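The Small Brush and the Red Crumbs

By Nermin Eren

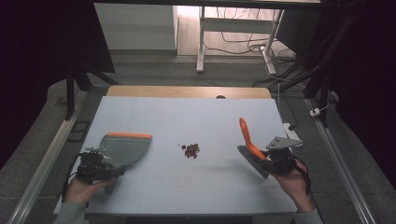 My grandmother had one rule for the kitchen table, and it was that the crumbs leave before the guests do. She did not use a cloth for this. A cloth, she said, only moves the problem into the sink, and on a bad day it paints the table. She kept a little pan and a little brush on a nail next to the bread box, and when the plates were gone she took them down and was finished before the tea was poured. I thought about her a lot while I was writing this, because a small heap of dark red granules on a pale board is exactly the kind of thing she would not leave lying there. A few pieces always stray to the side of the pile, and under them, very often, there is a faint reddish smudge that no bristle will lift. The brush is for the heap. The smudge is a second job, and we will come to it.

I grew up in a house where pepper flakes were on the table at every meal, including breakfast. When I moved to Flemstead I brought 10 jars of them in my suitcase, wrapped in socks. One opened. For years after that I found red specks in places where I never cooked. So I believe I have some authority on the subject of dry spills, and when this magazine asked me for something about cleaning, I said that I did not want to write about floors or ovens or windows. I wanted to write about the table brush.

It is a modest tool and many homes do not have one. People own a broom, a vacuum cleaner, a roll of paper towels and a sponge, and with these four they try to solve everything. For a glass of spilled milk the sponge is right. For dust under the sofa the vacuum is right. But for a spoonful of something dry and colored, on a surface where you will later put bread, each of the four is a little bit wrong.

Let me begin with the shop.

Kadir Tatlı has a household goods store called Dadora, on the street behind the old bus station. It is narrow and very deep, and the brushes hang at the back, where you must ask for the light to be turned on. He has nail brushes, bottle brushes, brushes for mushrooms, brushes for the collar of a coat. On the morning of my visit there were 71 kinds on the wall. I know the number because he told me before I had taken off my scarf.

"Most people come for a dish brush," he told me. "They see the small pan with the small brush, they laugh, they say it is for dolls. Then they buy it."

I asked him what makes a good one. He put three sets on the counter and spilled a pinch of ground sumac in front of each. The first brush had long, soft hair, and it pushed the sumac nicely but left a thin veil behind. The second was so stiff that some grains jumped over the edge of the pan and onto my sleeve. The third was between the two, with bristles as long as the top part of my thumb, and cut straight. It collected nearly everything in four strokes.

"The brush is half," said Kadir. "Look at the lip."

He meant the front edge of the pan. If you lay the pan on a table and look from the side, with your eye at the height of the table, you should see no light between the lip and the wood. In cheap pans the lip is often bent a little in the middle, and then you get the famous line of dust, the one that stays after every stroke no matter how many times you move the pan back. Some pans have a strip of softer material on the edge that presses down and closes this gap. I had one without the strip for many years and I blamed myself for the line.

The way you hold the two things is also important, and here I must confess that I had been doing it badly. I used to keep the pan flat and sweep fast. My neighbor Muammer Akgül, who worked 40 years as a baker and has swept more flour than I have eaten, corrected me at my own table. He sat down first. Then he put the pan on his left side, lifted the back of it so that the lip leaned into the wood, and brought the brush down from above, with the handle standing up and the bristles pressed on the table. He did not flick. He pulled the pepper toward the pan with short strokes, and at the end of each one he stopped, so that nothing flew.

"You are not angry with it," he said.

I have tried to remember that sentence since then. With red pepper there is a practical side to it too. If you sweep with force, the light pieces go up, and after a minute you are sneezing and rubbing your eyes with the same fingers that touched the pepper. Everybody in my family has done this once.

He also showed me to begin with the stray pieces. I always started from the middle of the heap, which felt natural, and then I ran after the loose ones. Muammer goes around the outside first and brings the strays home to the pile. After this he takes the pile in two or three portions. When the pan is full enough he taps it on the inside of the bin, once, and he taps the brush also. He does not blow on it. In the bakery they were forbidden to blow on anything.

What about the surface? I tried the same spoon of pepper flakes on everything flat that I own. On glass they slide, and it is easy to push too hard. On oiled wood they catch in the grain, so you must follow the grain with the brush. On a cotton tablecloth you can sweep quite well if somebody holds the cloth tight, but the finest powder goes into the weave and you will see it again at the next meal. The best surface I have found is a smooth, pale board, because you see each piece. It is also the cruelest, for the same reason.

This brings me to the smudge. Pepper flakes are not completely dry, even when they look so. In many of the flakes we eat at home there is oil and salt, and the oil carries the color. If the heap sits for an hour, or if somebody leans an elbow on it, there is a pink shadow on the board. The brush cannot do anything for a shadow. What helps me is to brush first, until there is no grain left at all, and only then to take a cloth with warm water and one drop of dish soap. When I do it in the other order, the cloth makes a red paste, and the small shadow becomes a big one.

On pale plastic I let a little baking soda with water stand on the spot for a few minutes, then I wipe. On wood I do not do this. I wipe, I dry it well, and I accept what remains. My own table has a pinkish place near the window, and my son does his homework on top of it.

Rezaul Barua sees this matter from another side. He runs the spice counter in the covered market and he weighs his goods in front of the customer, so some of it falls, all day long. Behind him he keeps three small brushes on three hooks, and each one has a different colored handle. The orange is for chili and paprika. The yellow is for turmeric. The third, with a plain handle, is for everything that is white or brown.

"If I mix them, I sell yellow salt," he told me, and he laughed, but then he said it had happened to him in his first June at the market, when he was alone and there was a line of people up to the fish.

I have copied his system at home in a smaller form. One brush for the table and the bread, one for spices and coffee. They hang next to each other and I have told everybody which is which. I will not say that everybody listens.

A brush also needs to be washed, and I think this is the part that most of us forget. The bristles keep the oil from the flakes, and after some weeks a dark brush looks clean and is not. You can check with a piece of white paper: sweep it a few times with the dry brush and look at the color. I wash mine in a bowl with warm water and soap, comb the bristles with an old fork, shake it in the bathtub, and hang it with the head down. It should never dry standing on its bristles, or they bend to one side and stay like this. The pan I wash with the dishes.

If you would like to buy a set, you do not need to spend much. At Dadora the simple one, from a small maker called Nenik, costs 139 in the local money, less than a lunch. Volkan Aydoğan repairs and sells old household things in his workshop, the Çınar, and he has some beautiful sets from another time, with curved pans that were made for taking crumbs from the tablecloth between the meat and the dessert. I held one and I wanted it very much. But the lip was bent, and when I put it on his bench I could see the light under it. He saw me looking. He took the pan from my hand, laid a piece of leather over the edge of the bench, and began to tap the metal straight with a little hammer, while he told me about his aunt, who brushed the table so early that her husband learned to eat with one hand on his bread.

I went home with that one. It hangs on a nail, on the left of the stove, and yesterday it picked up the end of a jar of flakes that I had been sure was closed.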